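4.2 Handling blurred wrist frames in the Grakstead controller

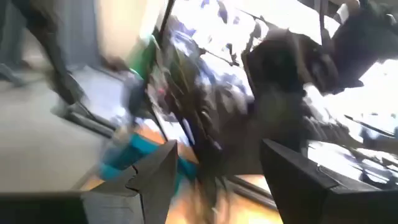

Dana Filali

Figure 3. A wrist camera frame with strong motion blur. The two fingers stay fairly sharp near their bases at the bottom, while the background is streaked diagonally.

The frame in Figure 3 is the kind of input that made us rewrite the perception side of Grakstead, and we have grown very fond of it. A detector trained on clean images has almost nothing to hold on to in the background. The green and teal patches still have strong color, but their outlines have been dragged out so far that a box drawn around either one would be a guess. The fingers are another matter. They travel with the camera, so their image barely depends on how fast the wrist is going, and that gives us a reference inside every single frame at no extra cost.

Our first version ignored this. It computed one sharpness score over the full image and threw away any frame below a threshold. The fingers take up a good part of the lower image, and with their crisp edges included, many useless frames passed. Raising the threshold removed those frames but also removed slow, perfectly good views of plain surfaces, such as a bare floor or a wall, where there is little texture to score in the first place. No single value worked for both cases, and we tried a lot of them!

The current version splits the image in 2 with a finger mask. The mask comes from the gripper model and the measured opening, so it follows the fingers as they move. Sharpness is then computed separately inside and outside the mask. If the inside is sharp and the outside is not, the software calls the frame motion blurred. If both are soft, it suspects the lens or the focus and raises a different flag. If both are sharp, the frame goes straight to the detector. Plain surfaces are still a hard case for the outside score, so we added the joint velocities as a second vote, and a low score at low speed is no longer treated as blur.

What happens after a frame is flagged turned out to be the fun part. Streak direction carries information. When the streaks share one main direction, we can compare it with the direction predicted from the arm's own motion. Agreement means the camera was doing the moving. A patch that disagrees is marked as possibly moving by itself, and the planner widens its safety margin there until a clean frame arrives. We do not try to name what is in the patch. A person's leg and a swinging strap get the same wide margin, which keeps the rule easy to test and easy to explain to whoever is running the arm.

The planner side is handled by Astent, our small scheduling layer. Astent keeps the last trusted object map and ages each entry while blurred frames come in. Entries are never moved on the strength of a flagged frame. Once an entry is too old, the planner may not start a grasp on it and has to ask for a slower viewing move first. We were afraid this would make the arm hesitant, and the first build really was. The cure was to let Astent request the slow move early, during the end of a fast transfer, so that the wrist is already settling by the time the map expires.

We tuned the two thresholds on a set of 3,000 frames from the Gornport recordings, labeled by hand as clean, blurred or out of focus. Labeling went quickly except for 22 frames where the fingers were sharp and the background was blurred on one side only. Those were left out of tuning and kept as a test of the streak direction check. They are worth a look for anyone building something similar, as they show how much a turning wrist differs from a sliding one: during a turn about the viewing axis the streaks curve around a center, and the assumption of one main direction fails. We now fit a simple rotation term before comparing directions. It is a few lines of code and we wish we had added it in October, when the first of these frames came in.

The mask does have limits. It needs a good hand-eye calibration, and a worn or replaced fingertip shifts the edge enough to let background pixels in. Strong glare is a second problem. In Figure 3 the right side is washed out by bright light, and a saturated region like that has very little gradient to measure at any speed. Saturated pixels are therefore left out of both scores, and if too few remain the frame is marked as unscored. Section 4.3 describes how unscored frames are treated during grasp approach.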